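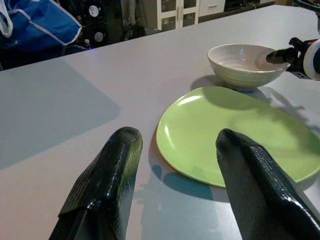

Muli at Undham

2024-08-14

ok so I moved apartments and I have been putting off writing this thread for ages, but a few of you asked how the move from the old place to Undham went, so here goes. Long one, get a drink

First thing, the distance. 867 miles. I looked at that number for weeks like it might get smaller. I drove it in 2 days, which my back would like everyone to know was a bad plan. Take three. Take three and stay somewhere with a pool!!

The movers were a company called Westine and I have mixed feelings. Super nice crew, wrapped the couch like it was a museum piece, and then the truck got to Undham four days after the window they gave me. Four days on an air mattress. I'm too old for an air mattress (so was the air mattress)

Things I was so glad I had in the car with me: shower curtain, phone charger, one good knife, toilet paper, my own pillow. Things I packed on the truck like a fool: can opener, every single towel I own, the screwdriver for the bed

Number your boxes. I know everybody says label them and I did label them, but labels like "misc" and "more misc" don't help you at midnight. I had 37 boxes and wrote a number on each one with a list in my phone, and when box 22 didn't come off the truck I could tell the guy exactly what was in it (winter boots, the blender, tax stuff). He found it behind somebody else's dresser!

The kitchen took the longest by a mile. I wanted to do the whole thing in one go and my advice is don't, do plates and forks and one pan the first night and go to bed
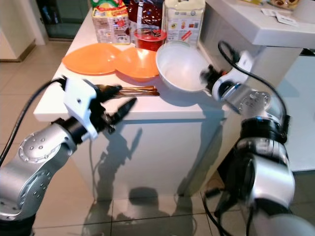
kitchen island, food and dishes all over it

Anyway, kitchen theory. I went with where my hand goes when I'm not thinking. At the old place the forks were left of the stove for nine years, so guess where the forks are now. I tried a "better" spot for one whole evening and opened the wrong drawer every single time

Also please clean the insides of the cabinets BEFORE anything goes in. I skipped it, got everything put away looking gorgeous, found crumbs in a corner, and took it all back out again. I was not pleasant company that night

Food. Don't move the spices. I moved all the spices. One of them was older than my car and I carried it 867 miles so I could throw it out in a different state

Somebody asked about meals that first week. I lived on toast, eggs, and takeout from Conetti, a little Italian place down the hill. If you're ever in Undham get the baked ziti and say yes to the extra bread. By the third night they started my order when I came through the door, and I was so happy I nearly cried into the parmesan

Boring but important: change your address early. I did the bank and the post office and felt very grown up, then forgot the pharmacy, the dentist and the car insurance. The insurance one was a 40 minute phone call, most of it flute music

If you rent, take pictures of every wall and floor before your stuff comes in. Closets too. Inside the oven. I also ran every faucet and flushed everything and wrote down what was slow (bathroom sink, very slow), then emailed it to the landlord the same day so there's a date on it

And the lonely part, because a couple of you asked in DMs. It's weird! The first weekend I went to the grocery store twice just to be around people. What helped was picking one thing and going back to it. For me it's the library, they have a puzzle table that anyone can sit down at, and now there's a lady there who saves me the edge pieces

Still not done: curtains in the bedroom (there's a sheet up, it's fine, don't look at me), anything at all on the walls, and the last few boxes that I've started using as a side table

My sister visits in September so that's the deadline for the curtains. And a real side table I guess

If you've got a curtain rod that goes up without drilling and doesn't fall on you at 3 am, please reply with which one. I've tried two already and have a small bruise

ok that's the thread, going down the hill for ziti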